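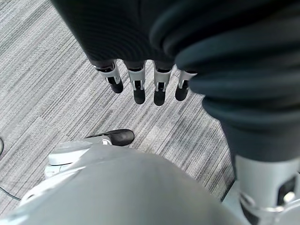 Fingers, foot and charcoal fabric on the striped carpet.

About Praro

Praro is a shared workshop for people who build robots because they can't stop thinking about them. We have benches, two decent soldering stations, a laser cutter that works most days, and a laundry corner that has taken over our lives a little (more on that below!).

We started in February, three years back, when Minoru Okabe cleared the bikes out of his garage on Campbell Street and put a secondhand lathe where they had been. Chie Fukuda came over to borrow it for one afternoon and stayed until the streetlights came on. By summer there were too many of us for the garage, so we rented the unit we're in now, all 609 square feet of it. It felt enormous for a month.

What we're building

Our big shared project is Vamano, a two-armed home helper that we want to see do ordinary chores in an ordinary home. We picked laundry first. Laundry is wonderful and terrible! Clothes have no fixed shape, a basket flexes when you grip it from both ends, and two arms that disagree even slightly will tip the whole load. Junpei Kubo runs the arm software and has opinions about baskets. He likes the perforated plastic kind with a solid rim, and we've all come around to his view.

Our practice load is small on purpose, one black garment and one teal-green one, so the arms can be told apart from the clothes at a glance on the recordings.
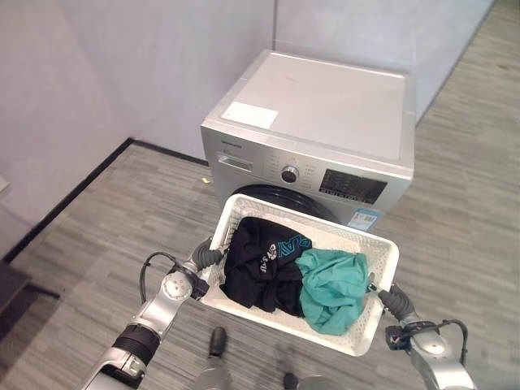
Who does what

Minoru looks after the frame and anything that needs machining. Chie does wiring and connectors, and she'll teach anyone to crimp properly if they bring snacks. Aoi Yoshida works on hands and grippers. Her notebook of finger joints is up to 2,326 sketches, and she is still finding new ones she wants to try. Natsumi Hoshino keeps the parts library in order and runs our beginner evenings, which are the loudest nights of the month.

The rest of us float. If you have a weird skill (upholstery, clock repair, sewing, we've had all of these) you'll end up on Vamano sooner or later, and probably by the end of your first visit. Sewing especially. Fabric around moving joints is its own craft, and every one of us has been humbled by a sleeve at some point.
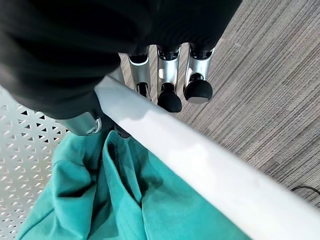 The same goes for cables. A cable needs enough slack for the wrist to turn all the way and enough restraint that it never finds its way into a joint, and getting both at once is a fussy job that some of us truly love. Chie keeps a box of retired ones near the door. Take what you like from it.

We also maintain Flukix, our little logging tool. It lines up joint readings with video so you can scrub back to the moment a grip went wrong. It began as a script of 500 lines that Junpei wrote on a train, and it's grown to 3,000. Anyone who visits can have a copy, and bug reports make us very happy.

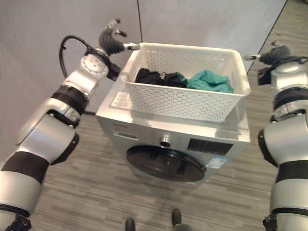 Do I need to know how to program before I join?

Most of our members didn't when they first came in. You can start with hand tools, wiring or sewing and pick up code from whoever is at the next bench. Natsumi's beginner evenings cover the basics from a blank screen, and we have laptops to lend.

Come and see us

Drop in on any open evening and ask for Natsumi. Wear closed shoes, tie back long hair, and bring the thing you've been building at home, even if it's in a shoebox and half of it has fallen off. We'd love to see it!

Page last updated August 16, 2025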